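The Tablecloth Stays in the Drawer
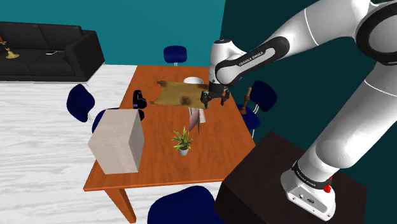 OPINION | HOME & TABLE

10 Nov 2025

My household owns 20 cloth napkins and one good tablecloth, and I can tell you the last time any of them touched food. It was June. Someone spilled gravy within four minutes, and the rest of the meal was spent watching the host pretend not to look at it.

I would like to make a case against table linen. I know how this sounds. The holidays are coming, and every shop window on the main street in Skurnden has a runner in it, folded just so, beside a pear. Silia will sell you one for more than I paid for my first bicycle. Padine has a cheaper version that shrinks to the size of a bookmark if you wash it with conviction.

Consider what a tablecloth is for. It protects the table, I'm told. But the table is wood. It was outdoors for a hundred years before we met it. The cloth, meanwhile, has to be soaked, washed, ironed and spoken to gently, and then a guest puts down a glass of red. We are guarding the tough thing with the delicate thing and calling it manners.

My aunt's old Guillot household guide runs to 643 pages, and a shocking number of them concern stains. Salt for wine. Talc for butter. For beet juice it recommends starting at once, meaning you get up from your own dinner and go stand at the sink.

Put the plates on the wood. Wipe the wood afterward. If your mother-in-law objects, hand her the iron, which lives behind the vacuum cleaner and may still have water in it.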